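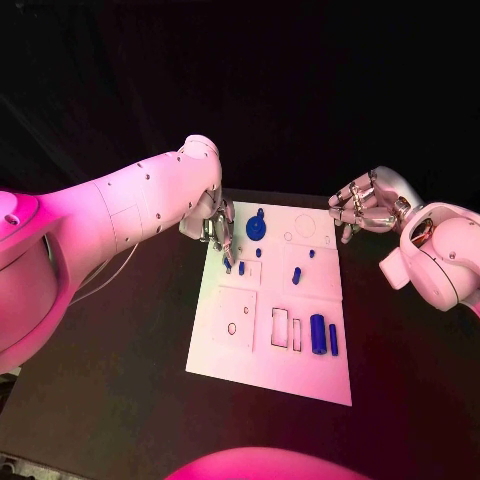
Hastero Color Strip, 26 ft reel. Plug in, peel, stick, done. The strip comes cut from the factory at one length and you trim it at the marks, every 6 inches. Sixteen preset colors plus a dial for anything in between. Pink-magenta is the one people order it for, and it goes on strong: white surfaces pick it up all over, rounded ones especially, like the white shells in the photo. If you want your whites to stay white, run the neutral setting or buy the Hastero Plain instead (same reel, same plug, a bit cheaper).

In the box
Reel, power brick, dial controller, 11 mounting clips, two corner connectors. Screws for the clips NOT included. Use short ones.

Sticking it up
Wipe the surface first. Dry it. Press hard, count to twenty, move along. Fresh paint needs a couple weeks before you stick anything to it. Textured walls, use the clips, the tape wont hold on its own. Dont bend the strip sideways. It folds up or down, never flat around a corner, use the connectors for that.

Brightness
2,589 lumens for the whole reel at full white. Colors come out lower, deep blue lowest of all. Fine for a shop counter, shelf, back of a desk. For a big room get two reels and two bricks, do not chain them off one.

Dial
Push = on/off. Turn = color. Push and turn = brightness. Hold down to save. It remembers the last color after a power cut.

Not for outdoors or bathrooms. Not for inside an oven hood, we do get asked.

Shipping
In stock, goes out same day if ordered before 2 pm. The Okine diffuser channel fits this strip, sold seperately, back in January. Older Ondico dials do not work with it, the plug is different.

Returns
Uncut reels only. Once its trimmed its yours. Dead on arrival we swap the whole thing, just keep the box and send us the number off the brick.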